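# Procedure for the Return of Containers

The Mellbridge office of Leker adopted its container procedure in January, and the first item placed on the white table under its terms was a clear plastic one, laid on its side.

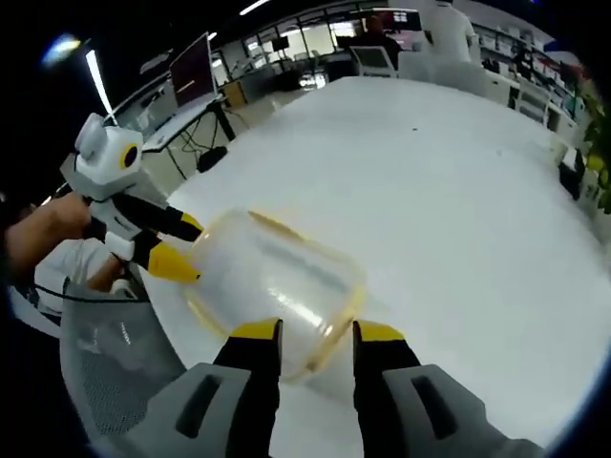
Yaqin Duan wrote in reply that the procedure was acceptable in principle but that section 3 did not say what a container was. She asked whether a jar without a lid was to be treated as a jar, as a cup, or as neither, and she requested an answer before the close of business. Her note was stamped at 4:40 p.m. and entered in the register.

The Office of Interior Supplies considered the matter overnight. Section 3 had been drafted in some haste, after the merger with Clenis, when both firms' kitchens were emptied into a single storeroom and 500 vessels were found to have no recorded holder. Clenis had classed its vessels by volume. Leker had classed them by the person who last drank from them. The drafters had reconciled the two systems by leaving a blank line, which they intended to fill at a later date.

A ruling was issued the next morning. It stated that a vessel lying on its side could not be classed until it had been set upright, and that a vessel could not be set upright by any employee who was not its holder. The holder was to be determined from the vessel's class.

Yaqin Duan acknowledged receipt. She observed that under the ruling the item would remain on the table indefinitely, and that the table was needed for the quarterly sorting of sample jars from Lei. She did not object to the ruling. She wished only to have the observation recorded.

It was recorded. A card was prepared for the item bearing the number 17 and the words "Clear plastic, class pending." The card was kept in the register, as the procedure made no provision for attaching anything to a vessel whose class was pending.

In the weeks that followed, the office adjusted. Meetings that had been held at the white table were held at the far end of it. The Lei jars were sorted on the windowsill, in batches, and carried back to the storeroom by the longer corridor. New employees were informed of Item 17 during their orientation, between the fire exits and the parking rules, and were asked to sign a form stating that they had not moved it. The form was reprinted once, in a run of 500, with a corrected margin.

Two persons applied to be recognized as the holder. The first withdrew when he found his own jar in a coat pocket. The second described a vessel with a green handle, and her application was returned with the thanks of the office.

In April, Yaqin Duan submitted a third letter. It was shorter than the others. She wrote that she had stayed late to finish the inventory and had been thirsty, that the storeroom was locked, and that she had picked up Item 17, washed it at the sink, and filled it with water. She had drunk the water at her desk. She believed that this made her, under the former Leker system, the person who had last drunk from it.

The Office of Interior Supplies reviewed the former system and found that it had never been formally repealed. Item 17 was classed as a cup. The card was amended in black ink, the holder's name was entered on the line that had been left blank, and the white table was returned to general use with effect from noon.

Yaqin Duan kept the cup beside her telephone. She set it down upright each evening before she left, and signed for it in the morning.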